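Module 2: Wiping down and shelving drinkware

Work surface

Butcher-block tops are built from short wooden strips with staggered joints. The joints spread movement along the length of the top, but each one is a place where water can enter if the oil finish has worn. The Millow practice bench is re-oiled every August. Blot spills along the grain and do not leave a wet vessel standing on bare wood.

A low shelf at the back of the top adds a second level without using wall space. Keep the load under 700 g per vessel and place heavier pieces over the legs.

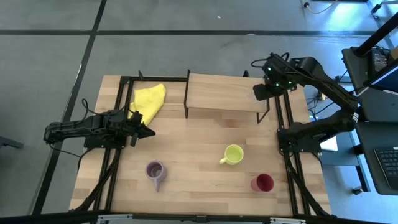 Fig. 2. Wooden tabletop with raised shelf at the back; yellow cloth to the left of the shelf.

Cloth

Use one cloth per surface. A bright colour is easier to find on pale wood and harder to confuse with the drying cloths. Rinse after each session and hang it open; a crumpled cloth takes around 36 hours to dry in the Wanville store room.

Order of work

Clear the shelf first, then wipe the board from back to front. Wipe the tabletop last. Return vessels only when both surfaces are dry to the touch, with handles, if any, turned the same way.

Reading for next session: Gurov handout, section on oil finishes.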